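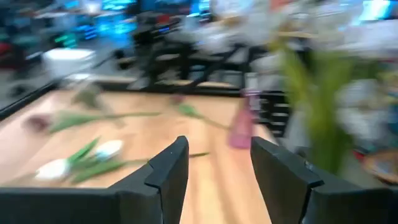
Photo: Ladach Courier

Kobzar flooring mill to restart second line in August

LADACH, 4 Jun 2019 — The Kobzar mill on the river road will start up its second line again in August, the company said in a short statement this morning. 66 jobs. Most of them on the floor, a few in the yard and the office.

The line has been down since the winter before last, when orders for solid plank dropped off and the mill went to one shift. A lot of people in town figured it was gone for good. The drying sheds on that side were locked up and part of the equipment was under tarps.

What changed is a supply deal with Clunus, the home store chain, which wants pale, unstained plank for its own house line. Neither side would say what the deal is worth. Kobzar did say it runs long enough to "justify the heat bill," meaning the kilns, which cost a fortune to bring back up and cannot just be switched on and off by the week.

First hiring goes to people who were laid off. Letters are going out now to the last adress on file, so anyone who has moved should call the mill office. After that it's open to everybody. Pay for new hires starts a bit above the old rate, and there is a night differential again, which went away in the last contract and was a sore point.

Not everything is settled. The trucks, for one. With the second line going, the mill expects up to 70 truck trips a week through town on top of what it runs now, and the only way to the highway is still Fener Street, past the school and the ball field. People there have complained for years. Noise, dust, cracked curbs, a stop sign knocked flat twice.

The town says it is talking to Kobzar about a time window so that no loaded trucks go by when school lets out. Nothing signed. The company says it's open to it but wants the window kept short. A bypass behind the mill has been drawn up and shelved more than once — there's no money for it this year either.

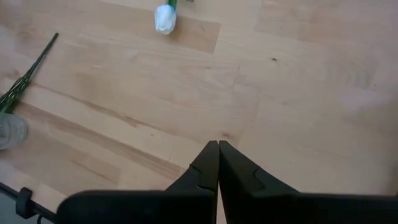
Then there is the wood itself. Kobzar buys mostly from small woodlots within a day's drive, and some owners stopped cutting when the mill slowed down. Crews broke up. Machines got sold. The mill says it has enough logs lined up for the fall but will need more by the new year, and it is putting out a new price sheet for sellers. Higher for straight, clear logs. About the same as before for knotty stuff, which a good many sellers will not be happy to hear.

The mill is asking anyone with more than 8 acres of hardwood to get in touch, even if they have never sold before. A forester will come out and walk the lot free of charge, no obligation to sell. There is a wait for those visits allready, the office said, so call early.

Stores in town are glad, mostly. The diner across from the gate dropped its early breakfast when the shift was cut and says it will bring it back if the numbers hold up. The hardware store is less sure. It has heard big plans from the mill before and says it will order extra work gloves when it sees lights on in the sheds.

One more thing, for anybody with an unfinished room. Kobzar is clearing out old stock to make space ahead of the restart. 2,000 boxes of plank, short lengths and mixed grades, end-of-run colors, sold by the box at the yard gate. No returns, no delivery. Bring your own straps. Boxes are not sorted by shade, so the staff say to buy all you need in one go and lay the boards out dry before you nail anything down. Leave it in the room a few days first too, with the heat or air set the way you normally keep it.

The sale runs until it's gone. Yard opens at 7, cash or check, cards at the front office only. Park along the fence and keep the log gate clear.

Job forms can be picked up at the same front office or at the town hall desk. Openings include graders, kiln hands, forklift drivers and two people for saw maintenance. Forklift applicants need a current card. Training for graders is paid and starts in July.

The town meets with the company again next week on the truck question. Meeting is open to the public.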